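Smoked kielbasa from Plodau – worth the shipping?
Started by ebere_o, November 19, 2025

ebere_o
So the Plodau smokehouse got written up in our regional food magazine and now everybody at work wants in on a group order. I've only had their garlic one, back in August at my cousin's cookout, and I liked it a lot (really coarse grind, good snap). Is the plain smoked as good? Shipping is steep unless you buy three packs.

smokering83
Had both. Plain smoked is fine but it's salty, and I say that as a guy who salts watermelon. Get the garlic and skip the rest.

hauwa.c
Salty?? I don't get that at all. Are you boiling it first? I do mine in a dry pan on low with a lid for a bit, then lid off so the skin colors up. Never had one come out too salty. I'd order the plain again tomorrow.

smokering83
Grilled, always. Boiling sausage is for people in a hurry.

Osaze W
Going to be the grump here. Those magazine lists mostly go to whoever mails out samples. Nwankwo on the east side makes a better kielbasa, you can smell the smoke from the parking lot, and you pay zero shipping.

ebere_o
Isn't Nwankwo the one that went to pre-sliced packs? I want whole links.

Osaze W
Only in the cooler case. Ask at the counter and they'll cut you whole ones.

chinyere_a
Second the counter! But I'd still try Plodau once – the casing is thinner and my kids will eat it, which they won't with Nwankwo's. Mine freezes fine for 2 months if you wrap the links one by one. And go easy on mustard the first time, you'll miss the smoke. 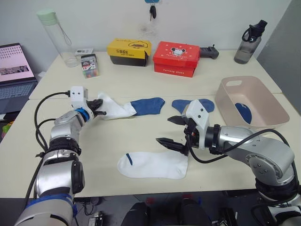
White sock with the blue toe, on the table.

hauwa.c
Wrapping them singly is smart, I always end up with a frozen brick.

ebere_o
OK, garlic times two and one plain, and I'll hit the Nwankwo counter too. Will report back on the salt.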